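¿Qué significa el verde en los sueños y en las velas? No me cuadran las versiones

Comunidad Trustik > Simbolismo y creencias > Colores

Llevo unos meses apuntando lo que sueño y hay un color que se repite más que los demás, el verde. A veces es una puerta, a veces un abrigo, la última vez era el agua de una piscina. He buscado y cada página dice una cosa: en una es esperanza y curación, en otra envidia, en otra dinero, y en una tercera decía que trae mala suerte y que la gente del teatro no lo usa. Mi abuela encendía una vela verde cuando había un enfermo en casa, así que para mí siempre fue algo bueno, pero ahora dudo.
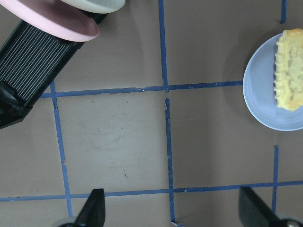
Pai

Lo que me gustaría saber es si hay un significado de base del que salen todos los demás o si son tradiciones distintas que no tienen nada que ver. También si cambia algo el tono, porque el de mis sueños suele ser oscuro, tirando a botella. Y una pregunta práctica: tengo una vela verde a medio gastar que era de ella y no sé si se puede volver a encender para otra intención o hay que empezar una nueva. Gracias de antemano.

Publicado el 8 de septiembre de 2022 · 3 respuestas

Hurkley

No hay un significado único. El verde es el color de la vegetación y de ahí sale casi todo lo bueno que se le atribuye: crecimiento, fertilidad, renovación, salud. En la liturgia católica es el color del tiempo ordinario y se asocia a la esperanza. En el islam tiene mucho peso y se relaciona con el paraíso. En el sistema de los chakras corresponde al cuarto, el del corazón, y por eso quien trabaja con esa tradición lo liga al afecto y al equilibrio.

La parte mala viene por otro lado. El verde también es el color del moho y del veneno, y en varios idiomas alguien se pone verde de envidia. En inglés los celos son un monstruo de ojos verdes. Lo del teatro depende del país: en Francia es el verde, en España el amarillo, en Italia el morado. Yo no le daría más importancia que a pasar por debajo de una escalera.

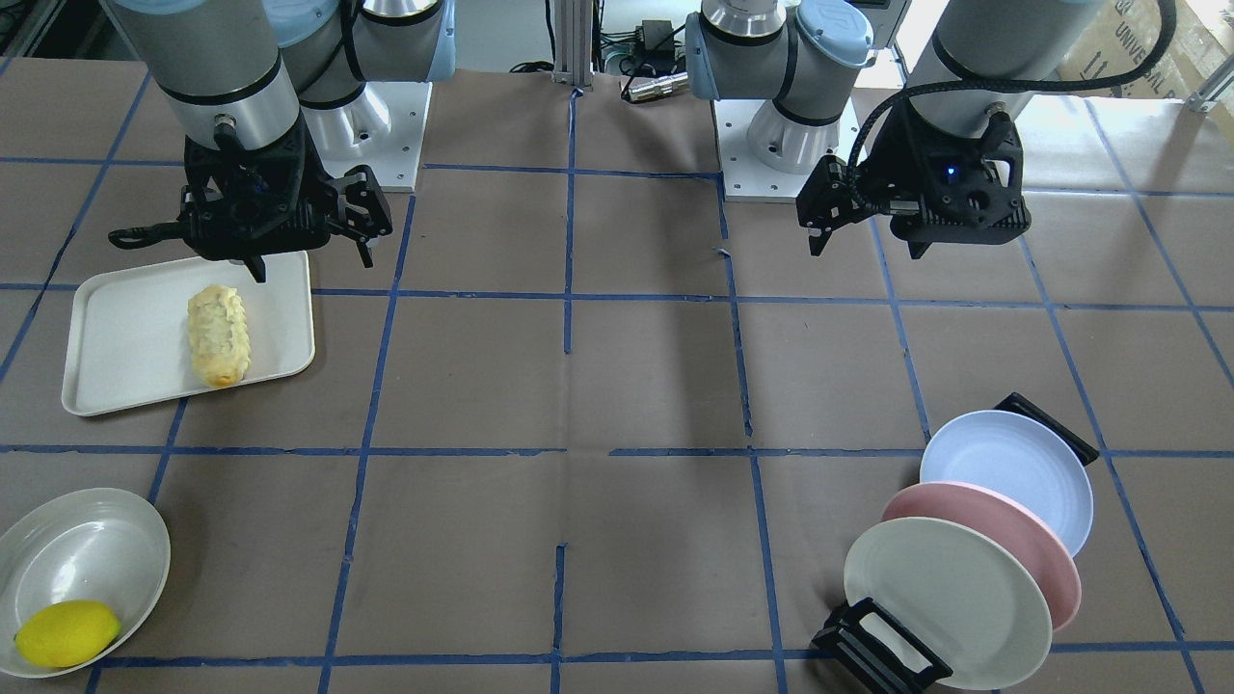
Sobre el tono, casi todos los manuales distinguen entre el verde claro, que se lee como comienzo o juventud, y el oscuro, que se lee como estabilidad, dinero guardado o algo que se calla. Ten en cuenta también lo que rodea al color, porque en los sueños rara vez viene solo. No es lo mismo un verde junto a un azul intenso, como el de unas tiras de cinta azul pegadas sobre papel marrón, que el mismo verde en medio de un campo. El azul enfría lo que tiene al lado y el marrón lo vuelve más terrenal. Si en tu cuaderno solo apuntas «verde», apunta también qué otro color había y si te resultaba agradable o no.

De la vela te diría que es cosa tuya. La costumbre más extendida es no mezclar intenciones y terminar la vela con la que se empezó.

Mullstead

El verde es dinero. Yo puse una vela verde en octubre y a los 10 días me devolvieron una fianza que daba por perdida. Que sea oscuro es mejor.

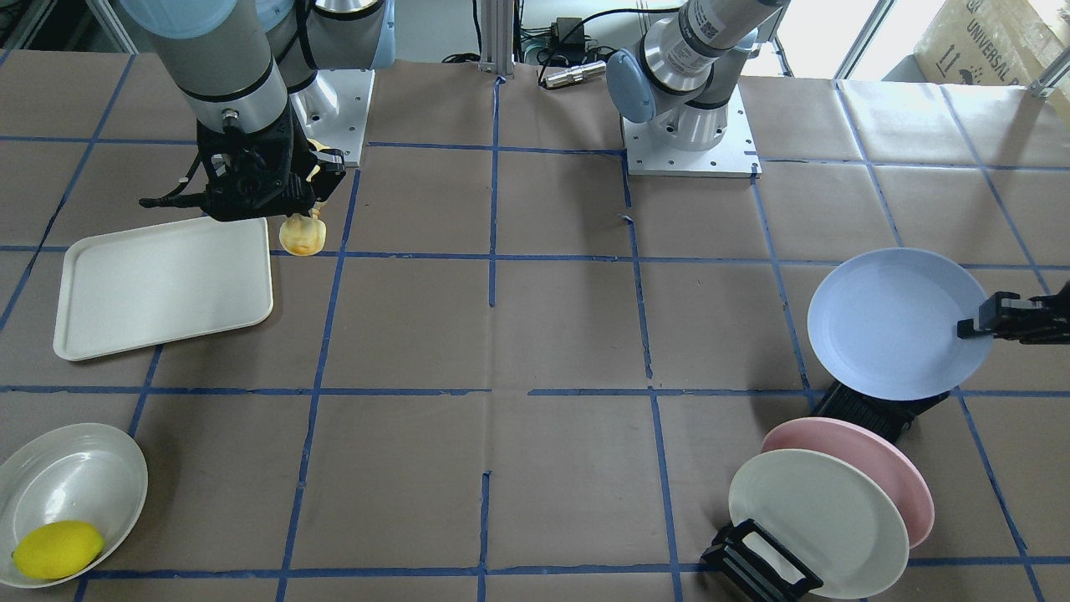
Lo de la envidia no lo he visto nunca y llevo casi 20 años con velas. Lo que sí te digo es que no la apagues soplando, usa un apagavelas o los dedos mojados. La de tu abuela yo la guardaría y compraría otra, que son baratas.

Camino_de_vuelta

Añado algo a lo de arriba, que está bien pero mezcla cosas. El simbolismo religioso, el de los refranes y el de las velas son tres asuntos separados, y los manuales de sueños cogen un poco de cada uno sin decir de dónde. Por eso te salen versiones que se contradicen. Si comparas 11 diccionarios de sueños vas a encontrar frases copiadas de unos a otros, y el resto es opinión de quien lo escribe.

Para los sueños me parece más útil tu propia historia con el color. Tú misma lo cuentas, tu abuela y la vela cuando había un enfermo. Es bastante probable que para ti el verde vaya unido a cuidar o a que te cuiden, y eso pesa más que lo que ponga una tabla – al menos así lo trabajamos en el grupo de lectura al que voy. Una puerta, un abrigo y una piscina tienen poco en común salvo que en los tres te metes dentro. Mira si te dice algo.

También puedes hacer la prueba con otros colores del cuaderno. El amarillo, por ejemplo, en mi casa es el color de la cocina y del desayuno, y me da igual que en el teatro lo eviten.
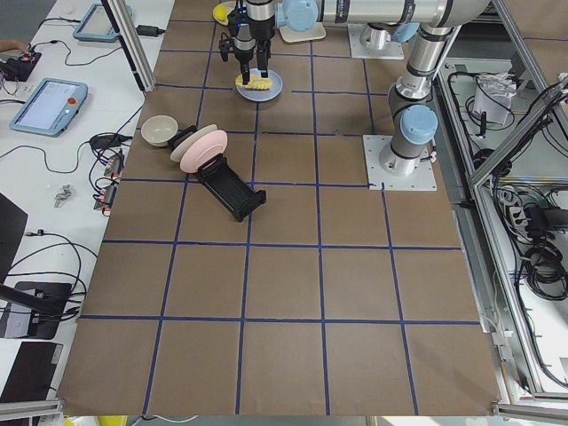 Amarillo sobre un plato azul claro.

Con la vela discrepo un poco. Que se pueda reutilizar o no cambia según a quién preguntes. Hay quien recorta la mecha, pasa un paño limpio por la cera y la da por nueva. Si te incomoda, enciéndela para lo mismo que la encendía ella y ya está.

Pai

Gracias a las tres. Lo de meterse dentro no lo había pensado y he repasado el cuaderno: hay también un coche verde. Seguiré apuntando, ahora con los otros colores. La vela la dejo guardada de momento.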